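Pasgate Releases Revised Care and Descaling Guidance for Stainless Steel Cookware

New document replaces separate leaflets for steamers, stockpots and saucepans
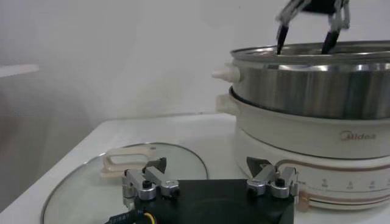 SENDCOMBE, November. Pasgate, the household materials testing firm, has published a revised guidance document on the cleaning, descaling and storage of stainless steel cookware. The document covers uncoated pots and pans for home use. Nonstick, enameled and copper-bottomed items are outside its scope.

The guidance runs to 27 pages and is divided into 5 sections: limescale, heat tint, salt pitting, fittings and storage. It takes effect immediately and replaces the three leaflets issued under the earlier Emotside program, which will be withdrawn from the Pasgate website at the end of the month.

The main change concerns limescale. Earlier leaflets gave a single vinegar dilution for all deposits. The revised text separates light scale, which can be wiped off after a short soak, from layered scale, which needs a citric acid solution and a second rinse. For layered scale the recommended strength is 27 grams of citric acid to 1000 milliliters of warm water. The solution should not be boiled, and it should not be combined with bleach or any product containing chlorine.

"Most of the questions we received were about hard water," said Frida Baldursdóttir, technical editor of the guidance. "The old leaflets were written for a soft water area and were then handed out everywhere. Readers followed the instructions and still had a white ring at the fill line."

The section on salt pitting now advises adding salt only after water has come to a boil, and stirring until it dissolves. Pits that have already formed cannot be removed by cleaning. They do not in themselves make a pot unfit for use.

Guidance on fittings has been expanded. Plastic handles and lid knobs should be kept out of acid solutions where possible, and screws should be dried by hand after washing. Abrasive pads should follow the grain on brushed surfaces and should not be used on polished rims.

Test work was carried out at the Blöndal laboratory under Skarphéðinn Blöndal and Rozália Rácz. Worn pots from home kitchens were included alongside new stock. Results for induction bases are still under review and will be issued as a supplement.

The guidance is free to download. Printed copies can be ordered by retailers, schools and housing providers. Translation requests should be sent to Armindo Prata.

Press contact: Yến Lâm, Pasgate, Sendcombe office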